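Forum: Working Life > Shop floor and assembly
Thread: Arms coming in on the gear bench, what changed for you?

benchseat_36
Joined: April
Posts: 20

We've been told the planetary sub-assembly bench is going over to a two-arm cell. It's white gears onto a round plate with pegs, four of us across two shifts at the moment. Management have called it Ivska and put a poster up in the canteen. The poster has a cartoon on it and no dates.

I've done that bench for six years. It's dull, but I know it, and I get a chair. What I want to know from people who have been through it is what you ended up doing all day. The team leader says we'll be "moving up to cell support" and can't say what that means. Pay is staying the same for now, in writing, so please don't all tell me to get it in writing.

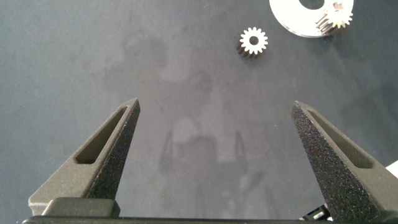

The other thing is the rate. By hand we put out 300 plates a shift between us when the parts turn up on time. The sales bloke from Flidance said the cell would match that once it was tuned, and that the tuning would need people who know the job. I asked if that was paid as setting or as assembly and he said it was a question for my employer. Fair enough, but I'd still like an answer.

packingline_jo

We had a cell go in on lid fitting. First month I did more walking than I'd done in years. You're clearing stops, filling trays, clearing stops again. My feet hurt and my wrists stopped hurting, so take your pick.

The job title changed and the money didn't. Ask what grade the setters are on and ask why you aren't on it.

Quiambao

I'll disagree a bit with Jo. Ours was the best thing that happened on our line. Pressing small parts over posts for eight hours had two people off with thumbs before the arms came. Nobody lost their job, though the two temps weren't kept on, and I know that isn't nothing.

What you need to push for is training in the first weeks, while the supplier is still on site. Once they go home you're left with a manual and a phone number. I sat next to their engineer every break I could and it got me on to the setting rota.

benchseat_36

Cheers both. When you say setting, is that the programming, or showing it positions?

Quiambao

Mostly positions, then trays, then arguing about lighting. White parts on a white plate gave us no end of trouble. Ask what they're doing about the surface underneath.
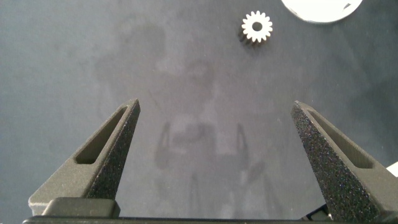

2 min read · 36 replies in full thread

tolerance_stack

"Nobody lost their job, though the two temps weren't kept on." Read that back to yourself. That's two jobs.

I'm not against the machines. I run one. But every time this comes up, somebody says no one was let go, and then it's agency staff, or a retirement that isn't replaced, or the night shift quietly going. Count the people on the floor now and count them again in a year.

Quiambao

I did say it wasn't nothing. They were on a contract that ended that month anyway. I'd still have kept them.

tolerance_stack

All right, you did say it. My point stands for the original poster. Ask about headcount by shift, agency included.

nightshift_ron

Has anyone mentioned loading? People picture the arms doing the lot. On ours somebody still has to put the loose gears out, check for swarf or flash, and take the finished plates away. It took half of one person's day. Management had it down as nobody's job, so it became everybody's, and then it got missed.

Get loading written into the rota with a name against it.

packingline_jo

Seconded. Also who is allowed to press reset. We had a row over that which lasted longer than the commissioning.

benchseat_36

Useful, thanks. I've got a list for the meeting now: grade, headcount with agency, loading, reset. I'll put the thumbs thing in as well, as mine aren't great.

I also found the write-up that went round at our other site after their trial. It isn't long and it's by someone who worked the bench, so I'm pasting the part that matters.

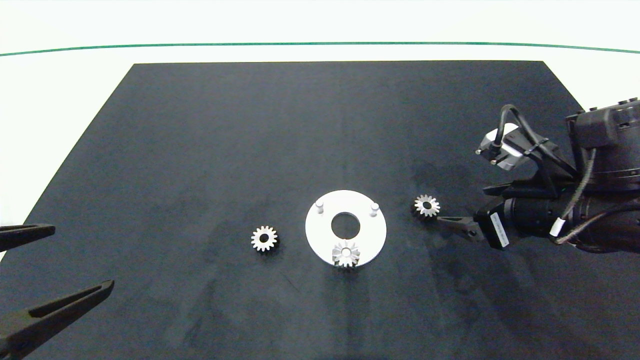 Josphat Kioko

I assembled gear plates by hand before the trial and I was moved to the cell on its first day. The work is now in bursts. For a while there's nothing to do except watch, and then a gear sits crooked on a peg and you have to decide whether to stop it or let it try again. I found the watching more tiring than the assembly. Alfredo Policarpio, who shared the shift with me, preferred it and has asked to stay on.

We ran 3,000 plates over the trial. I asked for the watching to be split into turns of 20 minutes and this was agreed. I also asked for the old bench to be kept set up, and it was used on the days the cell was down.

I would like it recorded that we talked to each other less. On the bench you sit opposite someone. At the cell you both face the same way.

nightshift_ron

That bit about facing the same way is dead right. We lost the radio as well.

tolerance_stack

Good write-up. Keeping the old bench is the one I'd fight for. Ours went in a skip in the second week and every stop after that was a full stop.

Quiambao

Twenty-minute turns is sensible. Does your site use the Semus trays? If so, ask for the deeper ones, the shallow ones tip when you're loading from the side.

benchseat_36

No idea on trays, I'll look tomorrow. Meeting is at 2, I'll post what they say about the grades.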